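Drawing from Objects: Notes for Week Two, The Small Cube
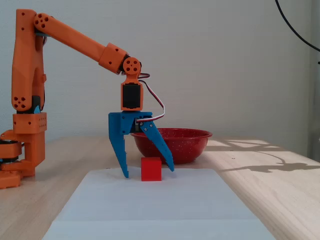
BRIRKELL, October

Hello again, and well done for getting through last week's eggs. I promised you something with corners and now you're getting corners.

The little red cube is our subject this week, and I know a cube sounds like a step backwards after eggs, but please trust me on this one! A cube is the hardest easy thing I know. Everyone has a cube in their head already (it's the one you doodled on the back of your maths book, with the two squares and the joining lines) and most of this session is about getting that one out of the way so you can look at the one on the table.

Before you start

Bring your Kedano pad if you bought one, or any cartridge paper that will stand a bit of rubbing out. One soft pencil, one hard, a red, a blue and an orange, and a rubber you don't mind cutting a corner off. We're in room 162 at the Voditby building again, Friday group and evening group both. The heater has been fixed but I'd still bring a jumper.

Finding the top face

Start with the top. Beginners nearly always draw the top of a cube far too deep, as though they were floating over it like a seagull. Sit down properly, feet on the floor, and shut one eye. Hold your pencil out at arm's length and compare the height of the top face with the height of the front edge. It's usually much thinner than you'd like it to be. Draw it that thin and don't argue with it. You'll want to fatten it up after a minute or so; go and fill your water bottle instead.

If you're looking at the cube dead level you won't see a top at all, and then you've got a square or a pair of upright faces, and that's a perfectly good drawing too.

Edges

I go on about edges, I know. The nearest upright edge is the one to put down first, lightly, and every other line gets measured off it. Please don't outline the whole thing in one dark line! Where two faces meet and they're nearly the same tone, let the line go faint or let it vanish. Where the cube meets a pale surface you've got a ready-made edge from the change in tone and you hardly need a line.

The spaces beside it

Now for the bit I like best. There are two blue fingers open in a wide V with the cube between them, not touching it, so you have a gap on either side to draw. Do the gaps. Forget the cube is there, draw those shapes of nothing, and the cube will turn up in the middle by itself. The left-hand finger goes almost straight down and the right-hand one leans outward, so the gaps don't match, and if yours come out as twins you've stopped looking and started tidying. I do it too.

Colour

Red, blue and orange over light wood is a noisy lot of colour for one small table. The red will look redder next to the blue than it does next to the orange, and if you press equally hard everywhere you'll lose that. Try a small patch test down the margin: red beside blue, red beside orange, red on its own on bare paper. Leave it there when you hand the page in, I love seeing them.

For the shaded side of a red cube, don't reach for black. A little blue worked over the red goes a lovely deep plummy colour. My own first go at this (the Ha exercise, for those of you with the old reader) had so much black in it that it looked like a burnt biscuit.

Homework

Spend 40 minutes on one drawing of a box or block at home. A stock cube still in its wrapper will do, or a kid's wooden block. Set it on something pale, and put an upright thing on each side, a couple of pegs or spoons in a jar, so you have gaps to work with. Then turn the page over and do it again from memory, quickly, without peeking.

Next time is cylinders, so start saving your tins.

Comments

pencilcase: Did the stock cube one at the kitchen bench and the top face was SO thin. I measured three times. Looks right from across the room though.

Evening group: Is it okay to use watercolour pencils dry? I've only got those.

Course tutor: Yes, dry is fine! Keep them sharp.

muddyboots: My blue over red went brown. Nice brown, but brown.

Last updated: October

Contact the course office | © Voditby Drawing Classes | Back to top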